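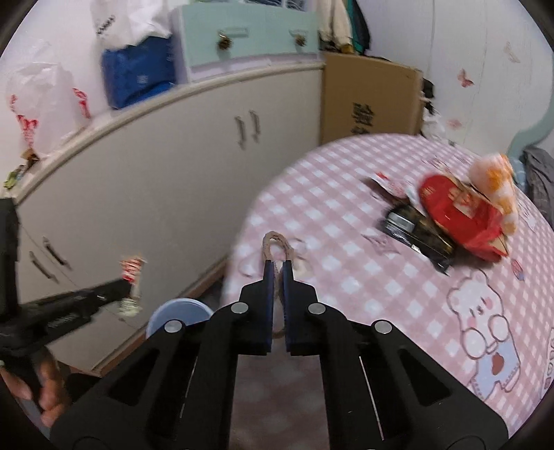

Twine in one gripper, a small wrapped item in the other, bear tablecloth underneath.

Open Day Questions, Answered

Posted Aug 6, 2018

I run the hand-held gripper table at the Stekska open day, and my inbox fills up with the same handful of questions every time we do one. So I've put my answers in one place. If yours isn't on the list, write to me anyway, I like getting mail.

What is the open day, exactly?

You come over, you pick up a pair of grippers, and you try to do small everyday jobs with them at a table. That's most of it! There is also a talk (short, I promise) and a corner where you can watch Ellau, our robot arm, have a go at the same kind of thing. People tend to drift back and forth between the two all afternoon, which is how I like it.

Do I need to know anything about robots?

Nope. If you can work a pair of kitchen tongs you're most of the way there. I've had people come in who write control software for a living and people who came because their kid dragged them, and the second group usually relaxes into it faster. The software folks keep stopping to look at the joints.

Why do I hold the gripper myself? Isn't the robot supposed to do it?

Good question, and I get it a lot. The grippers are tools that you carry, one in each hand if you want, and each has a camera on it. When you pick up a piece of string, the camera records how you got there: how you came in, how far you opened the fingers, when you closed them. Later on we use those recordings to teach Ellau. A person showing the job by hand is a lot quicker than me steering an arm around with a joystick, believe me, I did that for a whole January once and my wrists still complain.

What will I be picking up?

Ordinary stuff. Twine, wrapped snacks, lids, tins, a plush toy or two. I like a table with a mix on it, hard things next to squashy things, shiny wrappers next to plain ones. The twine is the one everybody remembers. It's thin and it bends away from you, and if you come at it from the wrong angle you end up chasing it across the cloth. Try making a little loop first and going for the top of the loop. Wrapped snacks are much friendlier, so start there if you feel clumsy.

Is the tablecloth part of the test?

Sort of! I get asked this because it's pink gingham with a big cartoon bear and people assume there must be a story. We want Ellau to cope with real homes, and real homes have patterned cloths and stickers and stuff lying around. Plain gray desks are easy. A checkered cloth with a bear in glasses on it is a better workout, and it's also just a nice cloth.

Are the grippers heavy?

Not at first. After a while you do notice them, mostly in the forearms. Put them down whenever you like. Please put them down on the table and not in your lap, the arms of the linkage can pinch (a loose sleeve is their favorite thing in the world).

I'm left-handed. Is that a problem?

Not a bit. The left one and the right one work the same way, and you can use only one if two feels like patting your head and rubbing your stomach. Two-handed jobs are fun though. Holding a packet with one gripper while the other deals with the string takes a few tries and then suddenly your hands get it.

Can children have a turn?

Yes, with a grown-up next to them. Small hands sometimes can't close the fingers all the way, so we keep a lighter pair on the Rotich table for them. Ask whoever is there.

How long is a turn?

Long enough to do 3 jobs, at your own speed. If there's a line behind you I'll nudge you along. If there isn't, stay and play.

How many recordings do you have so far?

We had 800 before this season started, and I'm hoping the open days add another 200. Every one helps, including the fumbles. Please don't apologize when you drop something! I keep those.

Will my face be in the recordings?

The cameras point at the fingers and the table, so mostly they catch the job and whatever is behind it. Hands turn up a lot, and so does the odd elbow. If you'd like your turn left out afterward, tell me before you leave and I'll delete it while you watch.

Does Ellau get it right?

Sometimes. Tins and boxes, pretty well. Soft toys, usually, though it grabs them in undignified ways. Twine, hmm. Come and see for yourself and bring some patience. I'd rather show you the arm missing than run a rehearsed trick, and the misses are what people ask me about afterward anyway.

What is Starkari, and do I need to sign up for it?

Starkari is the take-home version. You borrow a pair of grippers and record a few jobs at your own table, with your own clutter. You don't have to sign up, and I won't chase you about it. If you do want to, there's a sheet by the door and I'll go through the charging and the memory card with you before you take anything away.

Can I eat the snacks?

Not the ones on the table, they've been squeezed by an awful lot of visitors. There are fresh ones next to the coffee.

Do I need to book?

Only if you're bringing a group. Otherwise just come in, the doors open after lunch and I'm there until we pack up. Wear short sleeves if you can.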